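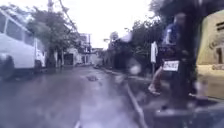 Photograph: Anathi Ntuli / Polside Street Pages

Wet streets of Polside: a small gallery for February

I have been fond of rain for as long as I can remember, which my family regards as a sort of illness, and I have lived in Polside for nine years now, so the two things were bound to come together on these pages sooner or later. We have had plenty of blue skies in this gallery already (the summer set is still the one people write to me about, and thank you for that, I do read every note even when I'm slow to answer). But a blue sky makes every street look a bit like every other street, I always think, and it's when the rain settles in for the morning that a place starts looking like itself.

You'll have met the street at the top of the page if you have ever come in by the Stesham side, with the poles and the wires going over and that dip in the tarmac which fills up the minute the weather turns. Everyone has their own way round it. Mostafa Ramadan, who kept the ironmonger's on the corner until his knees gave out, used to lay a plank beside it for his customers, and he maintains to this day that the hole was there before the road was. I love the motorbike over on the pavement side and the person with it, and the sky is so pale it's nearly white. A proper Polside morning, in other words.

The looking-down-the-road ones

I do like a street with something a little way ahead of you. It gives your eye somewhere to go, and on a grey day you need that. When I was small my mother would walk me to school in weather like this and we would choose a car far off and decide where it was going, always somewhere grand, the seaside or a wedding, and I'm afraid I still do it on the way to buy bread.

The sheds and low roofs along this stretch are a particular weakness of mine. People walk straight past them on the way to the newer end, where Carrilho's has its lovely striped awning and there is always a queue, and I don't blame anybody for wanting a custard bun. Still, I would hate to lose the old brown buildings. They have been leaned on, patched and painted by so many different hands, and when the rain gets at them the browns go deep and soft, like tea.
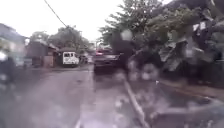 Dark car by the kerb, white van over on the left, and one overhead wire for company.

Do look for the brown shed on the left there, before the van, with its sloping roof and the lighter patch low down in one corner. I can't tell you whether that patch is a door or a panel, and I have had a good long squint at it. There's a spot of red beyond the dark car as well, and I have grown very attached to it. It may be another car further on, it may not, but on a day with so little colour going about, a spot of red does the work of a whole flower bed.

If you are thinking of coming to see the street for yourself, come before ten in the morning, bring decent shoes, and don't trust the number 2 bus, which goes round by Wokonik when it feels like it. Wokonik is very nice too but it's uphill all the way back.

The next one is the one I'd hang on my own wall if my wall weren't already full. So much of it is simply road and light, the shine going away down the middle and the rougher dark patch in the foreground, and then the big tree spreading itself over the roofs on the left as though it owned them. I have a great deal of respect for that tree. In August you can stand under it with a cold drink and hear three radios at once, all on different stations. The white building further off, with its balconies, is where I once tried to rent a room and was turned down in favour of a gentleman with a piano, and I have never quite stopped looking up at the windows.
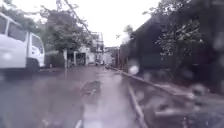
Under the trees

This is the leafy part, and it has always felt to me like a different town altogether, even though the whole walk is barely 200 metres if you don't stop to talk, and of course you will stop to talk. The trees lean in over the low buildings with their pale walls, the road drops away very slightly, and at the far end it all closes up in green so that you can't see where you would come out. Anathi told me she would happily spend a whole month on this bit alone. I told her she would need a better coat.

A little blue car is what makes the picture for me, out there in the middle distance with its round roof, as blue as a boiled sweet. My neighbour has one rather like it and will not hear a word against it, though it has been to the garage more often than she has been to the dentist. And then there is the silver running up the road towards it,

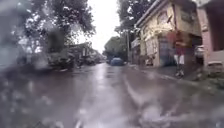 and I don't know any other weather that will give you that. Sunshine certainly won't. You get it for a morning, if you're lucky, and by lunchtime people are back out on their steps with their chairs and talking about how dreadful it was.

Several of you have asked about prints. Yes, you can have them! They are done on a heavy matt paper by the copy shop next to Carrilho's, and we have kept the first run small, 130 in all across the set, so please say which one you would like and whether you want it with a white border or without. Collect from me if you live close by, and you will be given tea whether you ask for it or not. Otherwise I'll pop it in the post with a bit of card behind it.

I would dearly like to see your own rainy streets too, from Polside or anywhere else, and they needn't be grand. A corner you pass every day will do very well. Send them with a line or two about the place and your name as you would like it to appear, and I'll put up as many as I can fit before the spring pages go in.

More from Polside Street Pages
Summer doorways
The Stesham market, early
Stairs and steps
Laundry lines of Wokonik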